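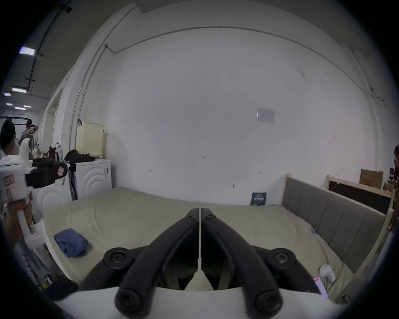 La habitación 174

Iman Hajji llegó a la pensión Erraji a las nueve de la noche con una maleta y el contrato de la empresa Flarner doblado en el bolsillo. La dueña le cobró 900 por el mes, contó los billetes y le dio la llave.

— ¿Viene por la presa? — preguntó.

— Por el archivo.

— Entonces se quedará más tiempo.

El archivo de Grorside ocupaba el sótano del ayuntamiento. Su trabajo era copiar los nombres de las familias que habían dejado el valle antes de la inundación. La lista oficial tenía 799 nombres. Al cabo de una semana, Iman encontró en otra carpeta dos nombres más: Eron, padre e hija, sin dirección de destino.

Preguntó a su jefe. Le dijo que copiara la lista y que no abriera más carpetas.

Esa noche no pudo dormir. Se sentó en la cama y estuvo un rato mirando las marcas de la pared.
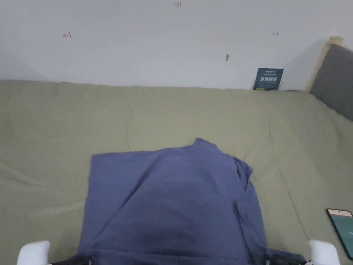
Las cifras y las flechas, sobre la cama.

Por la mañana bajó a la cocina. La dueña pelaba patatas.

— ¿Conoció usted a los Eron?

La mujer siguió pelando. Terminó la patata, la echó al agua y cogió otra.

— Mi padre no quiso firmar — dijo —. Yo me casé y cambié de apellido.

Iman subió por el cuaderno. Cuando volvió, la dueña había puesto dos tazas en la mesa y se estaba secando las manos.

— Apunte primero el nombre de él — dijo.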